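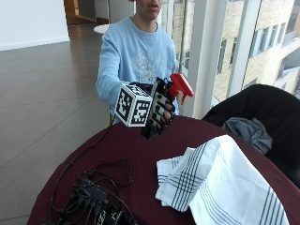 Why I want a stricter rulebook for glove recordings
April 2022

I've been grumbling about this at lunch for long enough that somebody told me to go write it down, so I'm writing it down. My complaint is simple. We have pages and pages of rules for how robots should behave around people, and almost nothing written down about how people should behave when they're recording the demonstrations those robots learn from.

At Plandberg we collect hand data. Somebody puts on the glove, does a household job at a table, and the marker cube on the back of the hand tells us where the hand is in the room. Wipe, fold, spray, pour, repeat. Our house guide for all this is six pages long, and I'd say two of those pages are any good (one is the calibration page, the other is the page on naming files, which I will defend to anyone!).

Take the spray bottle. I love it as a task, because squeezing a trigger asks for a grip and a finger motion at the same time. But what does the guide say about it? "Pick up bottle and spray." That's the whole entry. Which finger goes on the trigger? One or two? Full pull or half? Does the bottle go back where it came from? I once went through 500 takes from the Sorndale project and the people recording had each come up with their own private answer to every one of those questions. Some of that variety is great, you want it. The trouble is we couldn't tell which differences somebody had asked for and which had just crept in.

So my first rule would be: write down what's allowed to vary. If the grip is free, say it's free. If the starting spot is fixed, put it in the sheet.

Second, cables. I'm a bore about cables, I know. If you're reaching across a table with a sensor glove on, I want every cable on that table routed the same way every session and checked before anyone picks anything up. A snag changes how a person moves long before it pulls a plug out. You get this careful little reach, and then you've taught a machine to be nervous.

Third, and this is the one people roll their eyes at, breaks. I'd cap a glove session at 60 minutes and I'd put that in bold. Tired hands get sloppy in ways that are hard to spot on a screen. Kiss, our scheduling tool, will happily book you straight through the afternoon if you let it, and plenty of people let it.

The pushback I get, mostly from the Pallness side, is that too many rules make stiff, fake-looking demonstrations. Fair enough! I've seen it happen. Hand somebody a script with every finger spelled out and they'll move like they're defusing something. But I'm asking for rules about the setup, the notes and the hours, and then please leave the person alone to spray the thing the way they'd spray it at home.

We're supposed to revise the guide in June. I've already sent in my cable paragraph, and I'm told it's too long.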